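4. Comparing fingers in the Prakovel simulator

Do this before you bolt anything to the real arm. 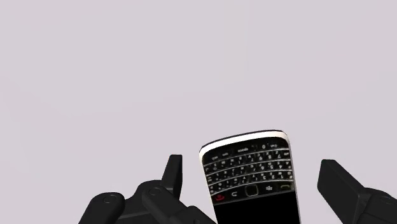
1. Open the Cirkstead project, pick finger set 2 (angular, black). Leave the arm controller on defaults.

2. Load the phone. Face up, slight tilt, between the open fingers. Don't straighten it, the tilt is the test.

3. Check for a gap both sides. Finger already touching = reset and reload.

4. Set closing speed to 22. Same for every set or the results are useless.

5. Close, lift, hold for 4 seconds, lower. Save the log.

6. Swap to the Mercado fingers and repeat from step 2. Same phone, same tilt.

Note: wrist camera view only for this bit. Side view hides the inner faces of the fingres.

Note: logs stop at 2,024 lines. Clear between sets.

CAUTION: sim grip force is not real grip force. Start low on the hardware, hand near the stop button.

Brarnico pads: see section 5, diferent offsets.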